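Stop blaming the demonstrator

January 2, 2019

Quick one because I have a bus to catch and this has been bugging me since before the holidays.

Everybody in my corner of robotics wants demonstrations now. Show the arm the task, record it, train on it, done. Fine. I make my living at it, I'm not going to argue against my own rent. But the way people talk about the showing part drives me up the wall. Like it's the cheap bit. Like you grab whoever's free after lunch, hand them the controls and come back at the end of the day for your data.

And then the policy comes out bad and guess who gets blamed. "Noisy demos." I have heard that phrase so many times. Noisy demos, inconsistent operators, poor quality teleop. Never "we asked for something we hadn't thought through." Never that.

My position, so you can stop reading here if you want: the person showing the task is the one doing the design work, and should be treated, paid and listened to that way. Most places do none of the three.

Let me back up. Two ways to show a robot something, more or less. You grab the arm and push it through the motion by hand, or you drive it from somewhere else with gloves or a controller or a smaller copy of the arm. Both have their fans. At Clarnanetti, where I did a contract a while back, they were all hand guiding, wouldn't hear of anything else. You feel the weight, you feel the joints, great. You also have your own body in the way the entire time, and your fingers can't be in the robot's fingers. For pushing a block along a table, who cares. For anything with a real hand on the end, forget it.

Remote has the opposite problem. Hand moves beautifully, you feel nothing. You're squeezing a thing you can't feel through a wrist that isn't yours, and your eyes are doing the job of your skin. First week, everyone crushes stuff. Second week they get timid and everything takes forever. Somewhere after that they get good, and that's generally when the contract ends and somebody new gets sat down in the chair. Brilliant.

The best operator I ever worked with is Cherry Mae Lumbao. We were on the Saltesis job together, bench chemistry tasks, small glassware mostly. The spec for one of the tasks was a single line. Place funnel in tube. That was the whole thing. Four words and somebody got paid to write them.

She had questions. Where on the funnel do I grab, the cone or the stem? Do I come straight down or lean in? If the stem catches on the lip do I back off and retry, or wiggle it? Do I let go as soon as it's in, or do I wait for it to settle? And does any of that change if the tube is at the far end of the rack?

The answer she got was "just do it naturally."

Naturally! With a robot hand, at a distance. There's no natural about it. When I put a funnel in a tube at home I'm using fingertips and a lifetime of spilled things. I wiggle without knowing I wiggle. She had to decide on the wiggle. Then she had to do it the same way again tomorrow, when she was tired and the lighting was different, because if half your demos wiggle and half of them retreat, the robot learns something in between and jams the stem on the glass.

So she wrote her own rules. 22 of them, on paper, in pencil. Grab point, approach, what counts as touching, when to give up. She gave a copy to the other operators without asking anyone, and the next batch was better than anything we'd collected up to then. Nobody upstairs knew why. In the meeting it got credited to a software update. I was there, I should of said something, I didn't. Still annoyed with myself.

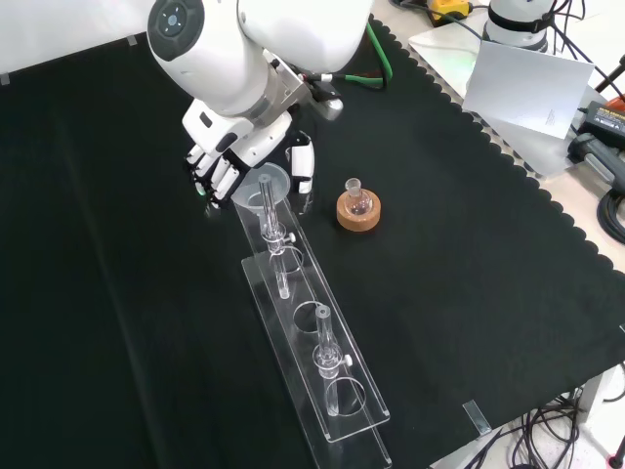 Those last few inches are where all the decisions are. Getting the arm across the table is nothing, a script can do that. It's once the stem is over the glass, clear plastic over clear glass, and good luck judging depth on that through a screen, that the operator is making calls that will be baked into the thing for as long as anybody uses it. How gentle. How patient. Whether to try again.

I know the comeback. Collect more, it averages out. Frota people say this a lot, they had 8 stations running at one point and were very proud of it. More does help, I won't pretend it doesn't. But more of a muddle is a bigger muddle, and you've paid for it by the hour. I'd take one station with somebody who's been allowed to think over a whole row of people doing it naturally.

Other comeback: skilled operators cost too much. Compared to what? Compared to throwing out a month of recordings? I've watched that happen. In May we binned nearly everything from the Pornora pilot becuase no one had said which hand opens the jar. Both answers were fine. You just had to pick.

What I'd like, and none of it is expensive. Let operators see the policy run. Amazing how rarely that happens, they show it the task all day and never find out what it learned. Let them throw out their own bad takes with no questions asked. Put them in the room when the task gets written. Put their names on the dataset, same as anybody else's. Keep them past the point where they get good, for crying out loud.

And pay for the boring hour at the start, where nothing gets recorded and somebody just fiddles with the funnel and works out how it wants to be held. I've seen that hour cut from 2 schedules already and it's going to be cut from the next one, I can feel it. I've got the kickoff call next week and I'm going to ask for it anyway.

OK, bus.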